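Stuff Sack

A stuff sack is a soft bag, usually closed at the top with a drawcord, that is made to hold clothing, bedding or other soft gear pushed in by hand and not folded. Stuff sacks are used by hikers, campers, sailors, travelers and a good many people who simply have a sleeping bag on a closet shelf and would like it to take up less room. The word covers a large family of bags, from the thin little pouch sewn into the pocket of a rain jacket to the heavy, strapped sacks used to carry winter bedding on long trips, and makers don't always agree on where one kind ends and the next begins.

The name describes the way the bag is filled. The user takes hold of one end of whatever is going in, pushes it down to the bottom, and keeps feeding in more by the handful until the last of it disappears and the cord can be drawn tight. It is a humble thing, and most owners give it little thought until the cord lock cracks or the bag goes missing on the day before a trip.

History

Sailors and soldiers carried their belongings in soft bags long before anyone sold them to vacationers. The sea bag, a plain tube of canvas with a round bottom and a rope run through holes at the top, is generally treated as the nearest ancestor of the modern stuff sack, and its shape has hardly changed. Canvas was strong and could be patched at sea with the same needle and thread used for the sails, but it was heavy and slow to dry, and a canvas bag put away damp would mildew in short order.

The change to lighter cloth came along with the change in bedding. Down sleeping bags could be pressed to a small part of their full size, and a stiff canvas bag was a poor match for them. Coated nylon, which was thin, slick and quick to dry, suited the job much better, and once sleeping bags began to be sold with a matching nylon sack, buyers came to expect one. Many campers of a certain age still remember the crinkle of those early coated sacks and the way the coating flaked off after a few summers in a hot attic!

Later makers worked mostly on weight. The Skomard sacks, made in a small range of sizes and sold largely to long-distance hikers, were among those that dropped the storm flap under the cord, a piece of cloth that earlier designs had included to keep out dust and pine needles. Some hikers missed the flap and said so, and it came back on the larger sizes.
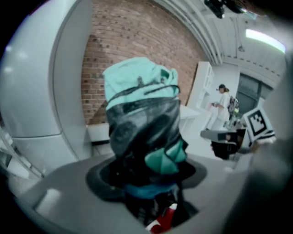

Compression straps were the other main addition. A sack with straps has a cap at the top and another at the base, joined by lengths of webbing that run down the sides through buckles. Once the bag is full and closed, the straps are pulled a little at a time, working around the bag and back to the start, until the load is as small as it will go. Pulling one strap all the way before touching the others gives a lopsided, banana-shaped bundle that is hard to fit anywhere, and this is probably the most common complaint of new owners.

Construction

The body of a typical stuff sack is a rectangle of cloth sewn into a tube, with a separate round piece set into the bottom. Setting in a round base is the fussiest part of the job, and cheaper bags often skip it in favor of a flat seam straight across, like a pillowcase. A flat-bottomed seam is perfectly sound, but the corners tend to stick out and catch, and the finished bag won't stand up on its own while it is being filled. A grab loop is often sewn to the base so that the bag can be held upside down and shaken out.

At the mouth, the cloth is turned over and stitched down to make a channel, and the cord runs through it and out of a single opening. Buttonholes and metal eyelets have both been used for the opening, with eyelets more common on heavy cloth. The two ends of the cord pass through a spring-loaded cord lock and are knotted together. People who dislike cord locks, and there are plenty of them, take the thing off and tie a slip knot instead.

Seams are usually turned inward and stitched twice. On thin, slick cloth the raw edges fray quickly, so they are bound with tape or folded under, and a bag without this finish will shed long threads that wind themselves into zippers. Water-resistant versions have tape pressed over the stitching on the inside, though a drawcord mouth can't be made truly watertight however carefully the seams are done. For boating and for wet climates a roll-top dry bag is generally the better choice.

Sizes

Sizes are given in liters or cubic inches, or simply as small, medium and large, and this last habit causes a fair amount of confusion, with one maker's medium being another's large. A sack of 3 liters or so will hold a hat, gloves and a pair of socks. At the other end, the sacks sold for winter bedding and tents can run to 46 liters, at which point they are really duffel bags without handles and are carried lashed to something larger.

The Zurbridge catalog, which lists its sacks in cubic inches, puts its biggest at around 3,000. The next one down is given as 2,492, a number that owners have been known to find comically exact for something made of floppy cloth. Measured volume depends a good deal on how the measuring is done. Some makers work it out from the height and width of the empty tube, while others fill the bag with small plastic balls and then pour them out into a marked container, and the two methods don't always give the same answer.

Packing methods

The usual advice is to start with the foot of the sleeping bag, or with the hem of a garment, and push it firmly into the bottom of the sack. Starting at the closed end lets trapped air work its way out through the open one. From there the filling goes in by handfuls, turning the sack a little between pushes so that it fills evenly. A knee on top helps near the end.

Folding a sleeping bag neatly and rolling it up looks tidier, and plenty of careful people prefer it, but the creases then fall along the same lines each time, and many makers recommend stuffing for that reason. Clothing is another matter. A shirt that has spent the day in a stuff sack comes out looking like it, and travelers who mind about such things tend to roll their good clothes and save the sack for sweaters, underwear and whatever is headed for the wash.

Mixed loads are packed in different ways according to taste. Some campers keep one color of sack for each kind of gear - sleeping things in one, spare clothes in another, food well apart from both - and can find what they want in the dark of a tent by size and feel. Others put everything soft straight into the bottom of the backpack inside a single large liner, and let the clothes fill the gaps around the harder gear. This second method makes better use of the space, although it does mean that a missing sock can take most of an evening to find.

A stuff sack with clothes left in it also makes a fair pillow, and a few designs are lined on one side with brushed fleece so the bag can be turned inside out at bedtime. The Rasberg pillow sack is of this kind and has a wider mouth than most.

Storage and care

Down and synthetic fillings both lose some of their spring if they are kept pressed for months on end. For this reason sleeping bags are often sold with two sacks, a small one for the trail and a big, loose one of cotton or mesh for the closet, and the small one is meant to be left empty at home. An old king-size pillowcase does the same work as the cotton sack and is a good deal easier to replace. Jackets are best left on a hanger.

The sacks themselves need little care. They can be turned inside out, washed by hand in lukewarm water with mild soap, and hung in the shade until fully dry. Machine drying is hard on coatings and may leave the inside sticky. A coating that has already begun to peel can't easily be put right, though the bag is still useful for shoes, tent stakes or clothespins.

Small holes are closed with a patch of repair tape, rounded at the corners so the edges don't lift. A worn cord is simple to replace by stitching or taping the new one to the end of the old and drawing it gently through the channel. If the old cord has already come out, a safety pin fastened to the new one and worked along with the fingers will do the job, just as it does for the waist of a pair of pajamas.

Related bags

The ditty bag is a small drawcord pouch that traditionally held a sailor's needles, thread and other odds and ends, and the name is still used for a catchall pouch in camp. The laundry bag has the same basic shape in a bigger size and a more breathable cloth. Packing cubes, which close with a zipper and have square corners, do much of the same work in a suitcase, where a round sack wastes the space between itself and its neighbors.

Þorgeirsson sacks, made of waxed cotton with a leather patch at the base, belong somewhere between the stuff sack and the old sea bag. They are heavy for their size and have never been popular with backpackers, but people who keep a boat or a cabin seem to like them, and worn ones are often passed along and rewaxed.

See also: Bindle; Dry bag; Duffel bag; Packing cube; Sleeping bag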